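Reading time: 5 min

Film Characters and Point of View
Handout 5: Screen time and the lead character
Course tutor: Bontu Bogale

Notes to be read before the seminar. Bring your shot log for Hladun. Terms in capitals are defined in Handout 2. 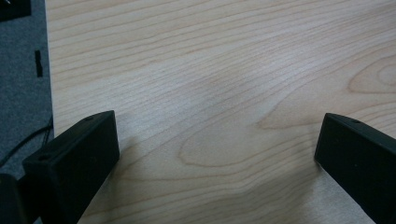 Pale wood grain, both pictures.

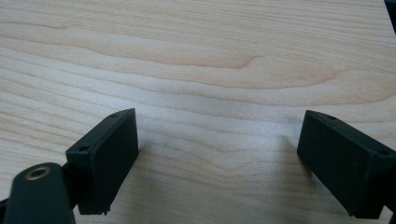

What is meant by screen time?

Screen time is the total length of all shots in which a character can be seen or, if off camera, is the one speaking. It is given in seconds and as a share of the running time without credits.

5.1 Measuring

Work from the shot log. Enter the start and end of each shot and the characters present. A shot with two characters counts in full for each of them, so shares for a whole cast will add up to more than 100 per cent. Voice-over is logged in a separate column. Flashbacks with a younger actor count towards the same character and are marked F.

Hladun has 1,117 shots in the version held by the library. Use that version only. The export version has a different opening and the numbers will not match.

5.2 Screen time and LEAD

The character with the most screen time is usually the lead, but the two are defined separately. The lead is the character whose aim sets the order of events. In Gresine the brother is on screen longer than the sister. Her decision to sell the boat starts the plot and her return ends it, and he reacts at each stage. Under our definition she is the lead.

Ibsa Hailu's reading of the film (course reader, section 8) takes the opposite view. He argues that an audience follows the face it sees most often, whatever the plot does. His case rests on the middle section, where the sister is absent for 590 seconds. Compare this with your own figures before accepting it.

5.3 Title characters

A title role raises what the audience expects of a character. It does not add to the measured share. Filel is named after a man who appears in almost none of the film and is mostly talked about. The term for this is ABSENT LEAD. Do not use it for a character who dies halfway through; that is a BROKEN LEAD, covered in Handout 6.

5.4 Supporting characters

A supporting character may be more memorable than the lead with far less time. Check three things in the log: average shot length, share of close shots, and the number of scenes the character closes. The innkeeper in Hinus is low on the first and high on the other two.

Task

Choose one supporting character from Hladun or Hinus. Give total screen time, share, and the three measures in 5.4. Add one paragraph on whether the figures agree with your own impression of the part. Tables go at the end, not in the text.

Contact: course office | © Film Characters and Point of View | Back to top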